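Kartons gesucht – und gefunden!

Montag, 19. April 2021

Seit heute früh wird bei uns in Melberg wieder gefaltet und geklebt, und ich hab schon jetzt Pappe in den Haaren. Die Tauschkiste geht in die nächste Runde! Ihr wisst ja, im November waren uns nach zwei Tagen die Schachteln ausgegangen, das soll diesmal nicht passieren. Deshalb nehmen wir auch gebrauchte Pappe, egal ob noch altes Klebeband dranhängt – Hauptsache, sie hält. Auf dem großen Holztisch wird dann zurechtgeschnitten, was zu sperrig ist.

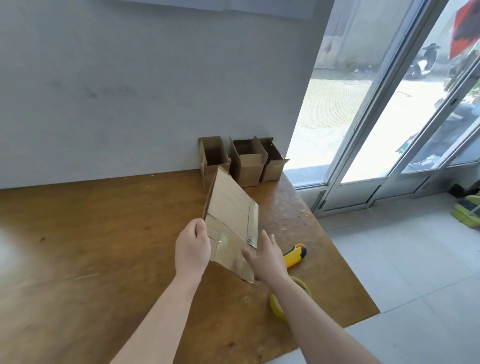 Murali Bhat meint, man solle das alte Paketband lieber dranlassen, beim Abreißen gehe bloß die oberste Schicht Pappe mit, und dann halte der neue Streifen auch nicht mehr. Gut, dann lass ich das Knibbeln eben (schade, ich mach das ganz gern).

Abgeben könnt ihr eure Kartons bis Freitag, immer von fünf bis acht, am Seiteneingang von Prunmont. Bitte flach gelegt, wenn's geht! Und wer noch ein scharfes Cuttermesser übrig hat: gern mitbringen.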